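Porier is a small company that teaches robots chores by hand. A person puts on a headset, takes hold of two controllers, and moves the robot's arms through a job. We record what the arms did, do it again, and keep going until there is a pile of recordings worth training on. Then we find out whether the pile was any good. Often it wasn't.

We get asked for an about page with a mission on it. We don't have one. What we have is a room, a machine that costs more than the room, and a fairly low opinion of most of what gets said about machines like it.

## How we got here

Žofie Sokol and Boris Procházka started the company after several years at Hrnčiar, where they built automated packing lines. A packing line does one thing and you can measure whether it does it. When customers began asking Hrnčiar if a robot with legs could take over the odd jobs between the lines, Žofie was sent to look at demonstrations. She sat through 12 of them. She came back with a page of questions, most of which were some form of "how many tries did that take?", and few of the sellers had wanted to answer.

So we started by answering it for ourselves. Our first paid project was for Mernano, who wanted to know if shelf tidying could be learned from remote control sessions alone. We recorded for six weeks and told them no, at least on the shelves they had and with the hands we had. They paid the bill and came back the next year with a different job. That is still the kind of customer we get along with best.

## What we do

We collect demonstrations of short household and stockroom tasks: opening things, closing things, moving one object from one spot to another. Customers send us a task and a rough idea of what they think success looks like. We write it down more strictly than they did, which causes arguments, and we prefer to have those early.

A normal batch is 100 demonstrations of one task. Before anyone trains on it, Yolanda Inga watches every one and throws out the ones that should never have been kept. If she drops more than 10, we stop and redo the setup. Operators work 40 minutes at a stretch and then swap. Tired people make strange, jerky recordings, and a model will copy those as happily as the good ones.

We also keep the failures. A customer who buys a batch from us gets the dropped recordings in a separate folder with Yolanda's notes, which are short and not always polite.

The tasks look dull written down. Most of our current work is with drawers and bottles.
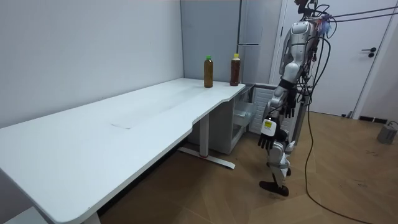
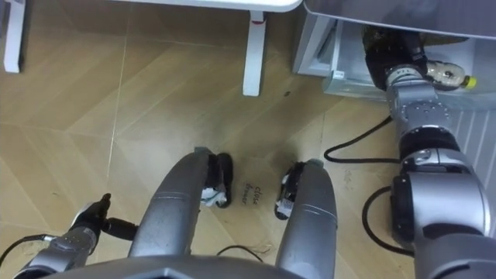
People who visit tend to ask when all this will be in their kitchen. We don't know, and we are suspicious of anyone who gives a year. Closing a drawer by remote control shows that a person can close a drawer through a robot. Whether the robot can then do it alone, with a different drawer, in worse light, is a separate question and a much more expensive one. We won't sell the first as proof of the second. We have lost work over this, including one fairly large contract in February that would have paid for a second machine.

We're not against the idea. We wouldn't spend our days at it if we were. Showing a machine what you mean is, for some jobs, quicker than writing it out in code, and now and then a trained model does something sensible that we hadn't shown it. We check those cases twice as hard as the rest.

## Who we are

**Žofie Sokol** runs the company and talks to customers. She writes the task definitions.

**Boris Procházka** keeps the hardware going: joints, cables, hands, batteries.

**Yolanda Inga** reviews recordings and has the final word on what goes into a batch.

**Silvia Vondráček** and **Silvia Jelínek** are our lead operators. Please use last names in email.

## Working with us

Send us the task, the objects if you have them, and what you plan to do with the recordings. A paragraph is enough. If you want video for a trade show, we will do it only at normal speed, in one take, with the operator mentioned on screen. Sanico agreed to those terms last spring and their booth did fine.

We're usually in from nine in the morning. Visits are by arrangement, and Boris will ask you to leave your coffee at the door.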